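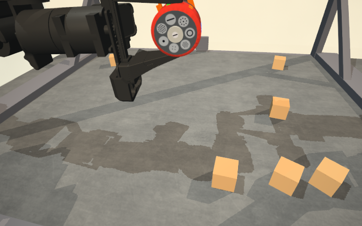 Kitchen and Stockroom Assistant, Skeltdale Preserves

Skeltdale is a small maker of pickles, relishes and hot sauces. We cook, bottle and ship from one building on Callen Road. We are hiring one full-time assistant to split the week between the kitchen and the stockroom.

What you will do

Wash and chop produce, mostly peppers, onions and cabbage. Weigh out salt, sugar and spices from written batch sheets. Fill, cap and label bottles. Check in deliveries and put stock away with the oldest dates in front. Pack web orders in the afternoon. Clean down your station at the end of each shift. A normal bottling day is 342 bottles, and October runs heavier than that.

Pay and hours

Pay is $17 an hour, paid every two weeks. The shift is 6:30 a.m. to 3 p.m. with a half-hour unpaid lunch. There is a $200 yearly allowance for work shoes, and you can take home two jars a week. New hires are on trial for 60 days.

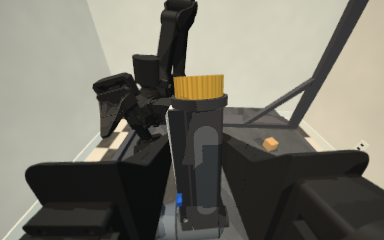 What we need from you

You must be able to lift 40 pounds and stand for most of the shift. You need to read batch sheets in English and do simple math with weights. A food handler card is required, but you can get it in your first month and we will pay the fee. Kitchen experience helps. If you have none, Geum-ok Cho trains all new kitchen staff and will start you on prep.

The kitchen handles mustard, celery, fish sauce and sesame every day. Please think about this if you have food allergies.

How to apply

Send a resume or a short letter to Renato Herrera at the front office, or drop it off before 2 p.m. Tell us when you could start and give one reference from a past job. Applications close 02/02/2024. We will call everyone we want to meet within two weeks of that. Interviews take half an hour and include a short tour of the kitchen, so wear closed shoes.

Parking is behind the building. The Callen bus stops at the corner, but the first one gets in at 6:40, so talk to Renato if you would need a later start.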